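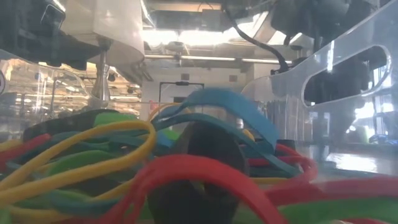

Student robotics contests should use more soft objects

I teach the second-year automation course at Lidness, a two-year technical college, and I also run the robotics club that meets in the same lab. For a long time the club worked toward the Kimier Cup, a regional contest for colleges our size. We did well at it some years and badly in others. Last year I asked the students to skip it and spend the spring term picking up rubber bands instead. Several parents and one dean wanted to know why, and this is a longer version of what I told them.

The Kimier Cup is a good event and I have nothing against the people who run it. The task changes a little every year, but it always comes down to blocks. The blocks are stiff, they are all the same size, and they sit on marked spots. The robot has to move them somewhere else in a certain order, and the fastest clean run wins. Students learn to wire a controller, write a state machine, tune a motion profile and stay calm when a connector comes loose ten minutes before their turn. Those are useful skills. I would hire somebody who had them.

The trouble is that a block on a marked spot lets you skip most of the problem. You know where it is before you start. You know what it will look like from above. If you close a gripper on it, it will be the same shape after as it was before. Our best team ever went to the contest with a robot that had no sensing at all except a limit switch. They had taught it every position by hand and it ran like a music box. They placed second. Then one of those students went to work at Breneo, a packaging company near us, and called me in his first month to ask what you do when the bags are never in the same place twice. I had taught him for two years and he had to ask me that.

A heap of rubber bands is close to the opposite kind of problem. We use wide, flat ones in red, yellow, green and a teal-blue, and the rule is simple. The robot is told a color. It has to take one band of that color out of the pile and put it in the right tray without dragging a second one along. A person can do it while talking on the phone. Our students needed most of a term to get it working some of the time.

The first thing they found was that they could not say where a rubber band is. It sounds like a silly thing to be stuck on, but it stopped both teams for a week. A block has a center. A band in a pile is a loop that goes over one thing and under another, and the middle of the loop is usually a hole with a different band showing through it. One team had written code that found all the yellow pixels, took the average and sent the gripper there. The gripper went down very accurately and picked up a red one. They ran it again and it picked up nothing. After that they had a long argument at the whiteboard about whether you should aim for the highest point you can see or the part with the most open space next to it, and I stayed out of it. I still don't know which side was right in general. In our pile, the highest point won more often.

The second thing they found was that every attempt changes the job. If you miss a block you can often try again from the same plan. If you miss a rubber band you have usually pushed the heap into a new shape, and the plan is worthless. So the robot has to look again, and the code has to be built so that looking again is normal. Students hate this at first. They have been trained, partly by me, to treat a retry as a failure, and they tuck it away at the bottom of the program under an error label. By the end of the term both teams had moved it into the main loop. I would trade a good deal of motion tuning for that one change in how they think about a program.

I should be fair to the other side, because the objections I heard were reasonable ones.

The first was about motivation. A contest has a date, a crowd and a trophy, and those things get students into the lab at night. That is true, and we lost a few members when I announced the plan. We had 20 names on the list in the fall and fewer in the spring. I think some of those students would have stayed if there had been a bus trip at the end. The ones who stayed did more work than I have seen from a contest group, but they were also the ones who would have worked hard at anything, so I can't claim much from it.

The second was about measurement. A block run has a time and a count. How do you grade a heap that is different for every team and every try? We settled on a plain method. A student who is not on the team stirs the pile by hand, the robot gets 5 tries at the color it is given, and the stirrer writes down what came up. One band of the right color scores. Two bands tangled together don't, even if both are the right color. Over the term the teams logged nearly 2,000 tries this way, and the averages were steady enough that we could tell a real improvement from a lucky afternoon. I would say it was a better measurement than one timed run in front of judges, where a team can lose a year of work to one bad cable. It is a lot more boring to watch.

The third objection was money, and I take that one the most seriously. Soft objects push you toward better cameras, finer grippers and more computing. Some schools near us run their clubs with parts out of a drawer. If a contest asked for this tomorrow, the colleges with a proper lab would be well ahead and the others would drop out. I don't have a full answer. I can say that the rubber bands themselves are the cheapest thing we have ever bought for the club. I can also say that the biggest jump either team made came from changing the approach angle, which cost nothing. They had been coming straight down, and the fingers pushed the bands flat before they closed. Coming in on a slant let one finger go under the arch of a loop. A student worked that out by getting down with her chin at table height and looking at the pile from the side for a while. You could do the same with a hobby arm.

There is one more objection that I raised against myself. Contests with fixed tasks let beginners finish something. A first-year student who gets a block from one square to another has a working robot, and I have seen what that does for a person who was not sure they belonged in the room. A student whose first job is a tangle may go a whole term without a clean result. For that reason I would keep blocks for the first year, and I would keep them in the Kimier Cup for new teams. My complaint is that the contest never moves on from them. A team can enter as beginners and come back the next year with more experience, and the objects are exactly as stiff and as well behaved as before. The only thing left to improve is speed, so that is what they work on.

I wrote to the organizers in July with a proposal. It asks for a second division, open to teams that have competed before. The table would have one pile of something soft or loose. It could be rubber bands, shoelaces, work gloves or bread bags. The material would be announced ahead of time so that schools can practice, and the pile would be stirred by a judge before each run. Scoring would be by number of clean picks, with no bonus for time. Any gripper would be allowed as long as its parts stay under a set price, and the limit should be low. The two other colleges that share our test days, Lindqvist being the larger one, have signed the letter. The reply so far is that they worry about how it will look to the audience when a robot reaches into a pile and comes up empty over and over.

I understand the worry. I have sat through those runs. But the audience at these events is mostly families and a few people from local plants, and the people from the plants already know what it looks like when a machine comes up empty. They spend their working days on it. A manager who visited our lab in the spring stood and watched a team miss four picks in a row, and he started asking questions after the second miss. He wanted to know how the robot knew it had missed. The students had an answer, since they had spent most of a month on that exact point. It checks how far the fingers closed, and then it looks at the tray. He wrote that down.

We are going back to the Cup next year with our first-year students, in the regular division, with blocks. The second-years have asked to stay with the heap. They want to add a darker green that is hard to tell from the regular green in shadow, and I have told them they can do that once they get the current colors to 5 out of 5 on two tests in a row. One team is close on red. Yellow is still giving them trouble, mostly with the thin bands at the back of the pile.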